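Subject: Re: [regional-ops] De-icing fluid at Flurkberg for the coming season

Hi all, and thank you Dela for getting this going so early!
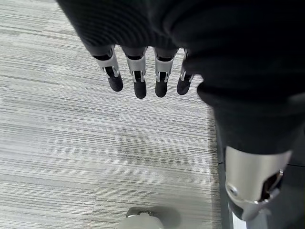

1. Where we stand on fluid

Dela Quansah wrote:
> Does anyone know whether Flurkberg will have its own Type IV this
> winter, or are we trucking it up from Devgate again? Last season we
> had two morning departures sitting on the stand past 8 while the
> truck came over the pass. I need to put something in the station
> manual before the end of August.

Its own! The airport signed with Trendance last month and the new tank goes in behind the fire station, on the old gravel lot. Over 300 liters a day is what they expect to use in a cold spell, and the tank holds plenty for a long one. Devgate stays on as backup, so please leave their phone number in the manual.

2. The rig

Appiah are supplying the spray truck, and I got to sit in it at their yard. It's a lovely thing. Enclosed cab, heated nozzle, and a boom that will reach over the tail of anything we send up there. The old open bucket is going to the museum people, if they still want it.

We need three trained operators per shift pattern and at the moment we have one and a half (Benno is still waiting on his medical). If anybody at your station would like a few weeks in the mountains, send them my way – the canteen is good and the skiing is better.

3. Paperwork

The form is now 441, replacing the two yellow sheets. Fluid type, mix, start time of the last step, initials. The crew gets the top copy before the doors close. Please don't use up the old pads first, the auditors were quite clear on that one.

4. Still open

Runoff. The drain by stand 2 goes to the creek and the county wants it plugged before the first treatment. I have a quote for the work and am waiting for another.

Dela, can you send me your draft page when you have it? I'd love to use the same wording up here.

Cheers,
Oluf

--
Oluf Þorgeirsson
Ground operations, Flurkberg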